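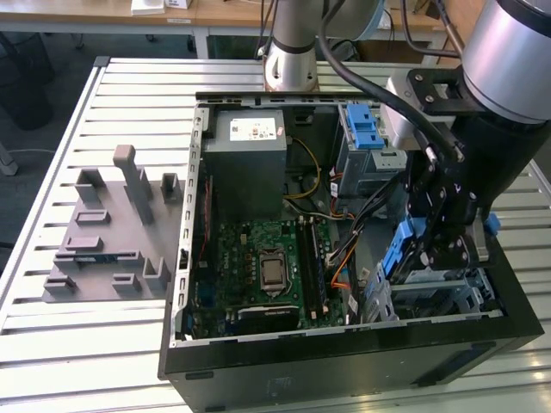
4. Installing the Prinano 300 capture card

This section covers fitting the card in a desktop computer. If you have the external Prinano unit, skip to section 5.

Before you start

You will need the card, the short bracket screw from the accessory bag, a medium Phillips screwdriver and a free full-length expansion slot. The power supply must be rated at 300 watts or more. Download the driver to the computer first, but do not run it yet.

CAUTION: Shut the computer down and unplug the power cord before you remove any cover. Sleep mode is not off.

CAUTION: Static can damage the card. Leave it in its bag until step 5 and touch bare metal on the chassis before you handle it.

Fitting the card

1. Disconnect all cables from the back of the computer. Label them if there are two or more of the same type.

2. Lay the tower on its side and take off the side panel. On most cases this is two screws at the back edge, then slide and lift.

3. Choose a slot. Leave one empty slot between this card and a graphics card if you can.

4. Remove the metal slot cover that lines up with your slot. Keep the screw.

5. Hold the card by its edges and line up the gold contacts with the slot. Press down evenly until the bracket sits flat against the case. It takes a firm push — do not rock the card from end to end.

6. Fasten the bracket. If the case screw is too long, use the short one from the bag.

7. Check that no cable touches the card's fan, then refit the side panel and stand the tower up.

Note: Cards with a serial number below 2703 have a second connector on the top edge. It is for factory testing and should be left empty.

First start

8. Reconnect the cables and turn the computer on. The green light on the card's bracket should come on within a few seconds.

9. Run the driver installer and restart when asked.

10. Open Prinano Control and select Device > Check. The status line should read Ready. If it reads No Card, turn off the computer, unplug it and repeat step 5.

Upgrading from the Prinano 200

Uninstall the old driver before removing the old card. Saved presets are kept, but input names are not — write them down first. The old breakout cable does not fit the 300.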